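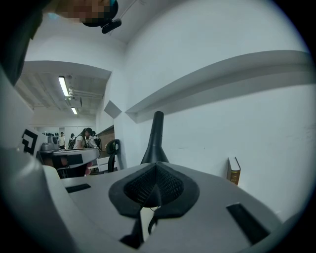 The open day under the second phase of the grant was held at the Brondness site on 2023-06-02. It ran from mid-morning until late afternoon and was open to staff from partner firms, local college students and anyone who had signed up through the Visser mailing list. We set aside 50 places and filled 40 of them. Visitors moved through the long room in small groups, and the hand-held gripper was kept in use at the near end during the visits. A few things in the room were left as they are on a normal working day, including the office chair by the wooden panel and the brown hardcover standing against the wall. The marker board stayed up next to the grey workstation.

Purpose of the day

The work plan asked for one public demonstration before the end of the second phase. We also wanted to find out whether people with no background in automation could pick up the hand-held gripper and use it after a short introduction. The February report listed this as an open question.

What was shown

Each group spent 25 minutes with us. The first part was a talk on the Meron sorting task, in which small household items are moved from a tray into bins. The second part was a demonstration by one of our operators. In the last part, visitors who wanted to try the gripper could do so with an operator standing next to them. Most groups had time for two or three people to try it. The groups later in the day ran over – the questions took longer than we had planned for.

The Musau arm was shown running the same sorting task from recorded demonstrations. It completed the task in most of the runs. It had trouble with soft items, mainly cloths and a sponge, and twice had to be stopped and reset by hand. We told visitors in advance that this might happen and carried on with the next run.

What we learned

People held the gripper too tightly at first and moved it faster than the operators do. After one or two attempts most slowed down without being told. Several said it was heavier than they expected and that their wrist was tired by the end. This matches what our own operators have reported, and a lighter housing is already on the list for the third phase.

Questions from the partner firms were mostly about cost and about how long it takes to record enough material for a new task. We said that the sorting task used 300 recorded demonstrations and that we do not yet know how far this number can be brought down. Students asked more about the software. We did not have a printed sheet on that and should prepare one.

Problems

The sign at the street entrance was hard to see, and one group started late as a result. The room gets loud when two groups are in it at once, so people at the back missed parts of the talk. The feedback form was too long and many were handed in with the second page blank.

Spending

The day came in slightly under budget. The main costs were catering, printing and operator hours. We ask that the remainder be moved to the line for spare gripper parts, where we expect to be short before the end of the phase. A revised budget table is attached.

Next steps

We will shorten the feedback form and write the software sheet. The soft items will be recorded again with slower movements, and the Musau arm will be tested on the new recordings. Two of the partner firms have asked for a follow-up visit with their own parts, and we are agreeing on dates with them now. Results from the new recordings will be included in the next report.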